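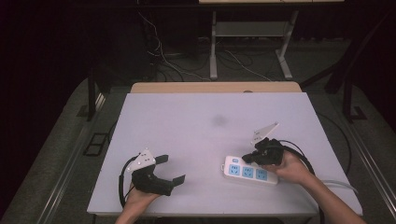 **Category: Grant Reports / Local News Desk**

# Rendthorpe Local Reporting Project: progress report

Submitted to: Gallegos Fund, Journalism Program
Submitted by: Santosh Uniyal, project editor
Date: 30/09/2025

## Where the project stands

The grant pays for two reporters and part of an editor's salary at Vuvalance, the news site covering Rendthorpe and the townships east of it. Both reporters are in place. The first covers schools and the county board. The second covers courts, and joined us later than planned when our first choice took a job in another state. The delay left part of the salary line unspent, and I ask below to move that money.

We have published 296 locally reported stories since the grant began. That count leaves out wire copy, event listings, obituaries sent in by funeral homes and anything under the "Briefs" heading. If a story was updated over several days, we counted it once.

The weekly newsletter has gone out on schedule for 52 issues. We changed the format partway through. It used to carry a long opening note from me and then a list of links. Readers told us they skipped the note, so it now opens with the main story of the week and the note is at the bottom, when there is one.

## Reporting

The school coverage has drawn the most response. The district closed a middle school and redrew its bus routes, and our reporter went to every public meeting on both matters. The site carried the route maps before the district mailed them out. We got one of the route numbers wrong in the first version and ran a correction the same evening.

Court coverage is slower. The clerk's office keeps its calendar on paper and posts it in the hallway, so somebody has to go and read it. Our reporter now goes every morning that court is in session. We have written up sentencings, a long zoning appeal and a dispute over a landlord's deposits. The deposits story led to calls from other tenants, and we are still checking what they told us. I expect that piece to run before the end of the grant year.

The county board beat has been steady. The board moved its budget workshops to mid-afternoon and few residents can attend, so we have been publishing plain summaries the next morning. These are short and don't take much editing. They are read more than I thought they would be.

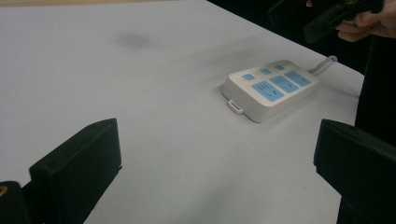

Audio has not gone as well. We proposed a short weekly program with interviews from the week's stories, and we have finished seven episodes. The recordings are clear enough, but each one takes a reporter most of a day once the booking and cutting are done. Listening has stayed low. I would like to stop the weekly schedule and record only when there is an interview that deserves the time. The reporters agree.

## Training

Both reporters completed the public records course listed in the proposal. The court reporter also took a media law session by video. We planned a workshop for high school students who want to try reporting, and had to move it when the library's meeting room was closed for floor repairs. It is now set for December, after the fall sports season, and the school newspaper adviser has agreed to help recruit for it.

## Website and systems

We moved the site to the Skukeo publishing system over the summer. The move took longer than the vendor's estimate. Older stories came across with their dates intact, but many lost their bylines, and we have been putting those back by hand, starting with the most-read pages. Photo captions on stories from before the move are also patchy.

Search on the new site is much better. Comments are switched off for now. I haven't decided whether to bring them back, as moderating them took time every evening and fell mostly to me. 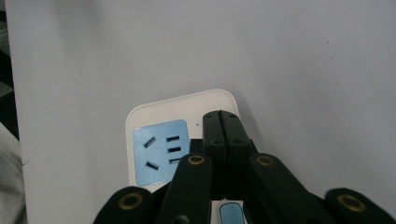
The corrections page is live and linked from the footer of every story. Each entry says what was wrong, what it was changed to and when. Older corrections are still attached only to their own stories.

## Budget

Salaries are under budget because of the late hire. Travel is slightly over, nearly all of it mileage to the courthouse. Software is over as well: we paid for the old system and the new one at the same time while the move was finished. All other lines are close to plan. The full sheet is attached separately, with receipts in the shared folder.

I am asking to make two changes:

- Move part of the unspent salary money to freelance reporting, for township meetings that fall on the same night as the county board.
- Move the rest to travel, so that the daily courthouse trips can go on through the end of the grant.

Neither change alters the total.

## Next period

We will finish the deposits story, hold the student workshop and complete the byline repairs. The school reporter will start on a series about substitute teacher shortages, which has needed several records requests. One has been answered so far, and we have appealed the denial of another.

I'd like a decision on the budget changes before we book freelancers. I can send the draft freelance agreement if the program staff want to read it first.

Santosh Uniyal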